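The Refill Pouch Is Not Saving Me Anything

I have been buying the same face cleanser for most of my adult life, which in beauty circles makes me a very dull person. It comes from Cuadros, it is the color of weak tea, and it does its job. Last spring the company began selling it in a refill pouch. You keep your old bottle, you snip the corner off the pouch, you pour, and you get to feel like a better citizen while you brush your teeth.

I bought the pouch. I bought several. I have now gone through enough of them to say that I don't believe in them very much.

Start with the price. A full bottle of the cleanser costs two dollars more than the pouch. That sounds fine until you read the small type on the back and see that the pouch holds less. Work out the cost by the ounce and the saving shrinks to pennies. Catch the bottle during a sale, which at Cuadros happens every time somebody sneezes, and the pouch is the more expensive way to wash your face. It never seems to go on sale itself. I asked about that at the counter in the Pisadham mall and was told that refills are "already a value item."

Then there is the pouch as an object. It is a shiny plastic bag with a hard plastic spout welded into it. My town will take the old bottle in the blue bin. It won't take the pouch. I called and checked, and the woman on the phone had clearly been asked before, because she said no before I got to the end of the sentence. The company's answer is a mail-back program. You save up your empties, print a label, find a box, and drive it to a drop-off point. I would love to know how many people do this more than once. The brand doesn't say. It does say how many pouches it has sold, in very large letters, on a banner by the register.

I keep seeing this. The number you get is the number that was easy to get. Flestthorpe, the people with the pretty glass jars, put out a little booklet last year with a drawing of a leaf on every page. It told me that their lids were now lighter. Lighter than what? The old lids, I guess, but how heavy were those? And did the jar get heavier at the same time? It certainly feels heavier. A thick glass jar makes a cream feel expensive, and I suspect that is why it exists.

I'm not against refills. My grandmother bought her cold cream from a drugstore that filled her own tin from a tub in the back, and she thought of it as shopping. There was no booklet. She got the cream cheaper because she brought the tin, and the store sold more cream because she came back. Everybody could see how it worked.

What bothers me about the current version is who does the work. I do the pouring. I wash and dry the bottle first, because you are supposed to, and because old cleanser sitting in the bottom of a damp bottle is not something I want on my face. I scrape the last of it out of the pouch with the handle of a makeup brush. I wipe the counter. Then I store a sticky plastic bag in a closet until I have enough of them to mail. In exchange I get a discount that may or may not be there, and the right to feel good.

And the feeling good is doing a lot of selling. I went to the Uvton website in February to look for a plain moisturizer and had to get through a quiz about my values before I could see a price. At the end it recommended a "starter set," which was an empty aluminum bottle, a pouch to fill it with, and a cotton bag to keep them both in. I already own bottles. Anyone who would click on a page about refills already owns bottles. A refill program that begins by selling you a new container has lost the thread somewhere.

People who like beauty products are easy to talk into this, and I include myself. We like the ritual and the little tools. I have decanted shampoo into amber pump bottles that held less than the original, so that I had to refill them twice as often, purely because they looked nice next to a stack of towels.

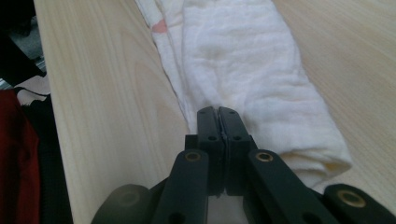 That was vanity and I knew it was vanity. Nobody had to tell me I was helping the ocean.

A reader will want to write in and say that a pouch uses less plastic than a bottle, and that less is less. Fine. It probably does. But a bottle that gets recycled and a pouch that goes in the trash are not a simple sum, and I haven't seen a beauty company show its math in a way I could follow. If the case is as good as the banner says, print it on the back of the pouch, where the directions for snipping the corner are now.

There are things that would change my mind. Make the pouch clearly cheaper by the ounce, including during sales. Let me drop the empties at the same counter where I bought them. Sell a big one, the kind that would last half a year, even if it looks ugly on a shelf. Better yet, put a pump on a tub in the store and let me bring my own bottle, like my grandmother with her tin.

Until then I'm buying the cleanser in the regular bottle, on sale, and putting the empty in the blue bin. I have one pouch left under the sink. I'll use it up, since I paid for it, and I suppose I'll mail it back with the others when I find a box.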